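Home | Features | Home Life | Clothing | Columns | Archive | Subscribe

Print this article | E-mail this article

The Long Goodbye to the Puffer Jacket

Every winter coat gets put away twice. The first time is in March, on the first warm afternoon, when it is carried to the hall closet in a mood of reckless optimism and retrieved two days later. The second time is the real one, and in my house it happens when somebody opens the closet looking for a beach towel and is struck on the head by a sleeve.

Margus Kļaviņa has made a modest living out of this second occasion. He runs Nandemus, a two-room storage and mending shop in Relska, where for a flat fee he will take your outerwear, check it, fold it, and keep it until you are cold again. At the moment he is holding 584 coats. His customers, he says, fall into those who empty the pockets and those who have given him, over the years, a very nice collection of lip balm.

I asked if he would teach me to do it myself, for free, in print. He thought about this longer than I would have liked and then said yes, on the condition that I stop using the dining table. Coats want a bed. 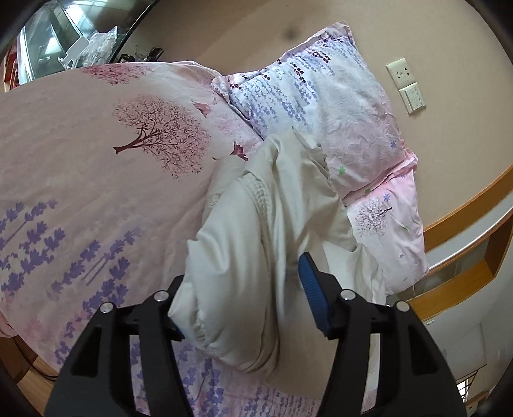 Vol. 19 | Page 42

A puffer that has been dropped on a bed looks like something that needs a doctor. One part of it has climbed onto the pillows, another has rolled itself into a fat fold, and the hem has gone off on business of its own. Most of us, faced with this, grab the nearest two corners and shake. Kļaviņa considers shaking a form of panic. He likes to find the neckline first, put it up by the pillows, and let the rest of the coat be persuaded into position below it.

Then comes the smoothing, which he does with flat hands, starting at the chest and working toward the hem. The quilting will tell you where it wants to lie if you stop arguing with it. Sleeves come last. You draw each one out from the shoulder, and you leave it at whatever angle it seems happy with, because you are going to fold it across the front in a minute anyway and it may as well enjoy itself.

My own first attempt took 19 minutes and produced a shape I would call a turnover. Kļaviņa unfolded it without comment. I did the second one under the eye of his business partner, Inese Vaher, who handles the repairs and has a much lower opinion of zippers than he does. Hers is based on evidence. She replaced 1,284 of them before she quit keeping a tally, and she holds that most were killed in storage, bent double under a stack of sweaters by people who then blamed the manufacturer.

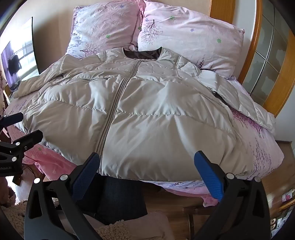
So the zipper gets a once-over while the coat is flat. Run a finger down the teeth and feel for grit. If there's a bend in the line, ease the fabric on either side until it relaxes, and don't yank the hem to straighten it. Vaher rubs a plain white candle along the teeth of anything metal and an old toothbrush along anything plastic. She has tried the special wax sold for the purpose and says it smells nicer.

Next is the question of the bag. I had come armed with a set of Kartha vacuum sacks, bought at the Plundaten market on the promise that they would shrink my wardrobe to the size of a paperback. Kļaviņa held one up by a corner. He doesn't forbid them, but he won't use them on padding he hopes to see puffy again. What he uses is an old cotton pillowcase, one coat to a case, the open end tucked under. It costs nothing and it breathes, and in November you can tell at a glance that you have stored either a coat or a large, badly made pillow.

Both of them are firm about washing first. A coat that goes away with soup on the cuff comes back with soup on the cuff and, possibly, moths with opinions about soup. I have now done all four of ours. The closet shuts. The beach towels, I regret to say, were in the car.

Nandemus accepts coats through the end of summer. Bring your own pillowcase.

Last updated: Tue 23 July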